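Browser clean-up add-ons: your questions answered

14 comments | Share this page

What is Studel?
Studel is sold as a browser clean-up add-on. It promises faster pages and fewer adverts. What we saw on our test machine was a changed home page, a new search provider called Andier and more adverts than before.

Is it a virus?
Not in the strict sense. It doesn't copy itself or lock your files. Most scanners file it under "potentially unwanted", a polite label that I think lets the makers off lightly.

I never installed it. How did it get there?
You probably did, without meaning to. It comes bundled with free video converters and font packs, behind a ready-ticked box on the "Express" screen. Choose "Custom" and the box shows up, in small grey type.

It says it found 3215 problems. Is that true?
I doubt it very much. We ran it on a freshly installed copy of Windows and got the same figure. We ran it again the next morning and got it again. Draw your own conclusions.

Should I pay for the full version?
No. The trial lasts nine days, and the cancel link in the welcome email led us to a blank page. If you have already paid, ring your bank and ask about disputing the charge.

Does the Andier search page steal passwords?
We found no sign of that. It does pass your search terms through at least one other address before showing results, and the privacy policy is dated 2011 and names no company. I wouldn't type anything into it that I minded a stranger reading.

How do I remove it?
Uninstall Studel from the control panel first, then remove the add-on from each browser. Reset the home page and search provider by hand. Restart and check again - on our machine the add-on came back once, thanks to a scheduled task called Khúc. Delete that too.

Will a paid removal tool do it better?
Perhaps quicker. We tried Nernar, which flagged over 70 items, most of them ordinary tracking cookies. Be wary of any tool that counts those as threats.

Is it safe on a Mac?
We haven't tested the Mac version. The download page says it is "fully certified" but doesn't say by whom.

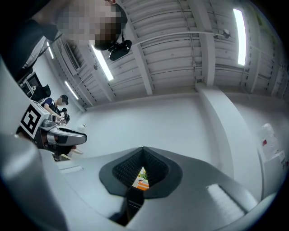
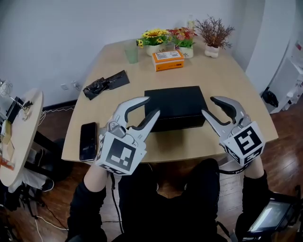 Getsemaní Solís
Staff writer, security and privacy

Last checked: Friday, January 15, 2021. We plan to test the new version in February.

Contact us | Copyright 2021 | Back to top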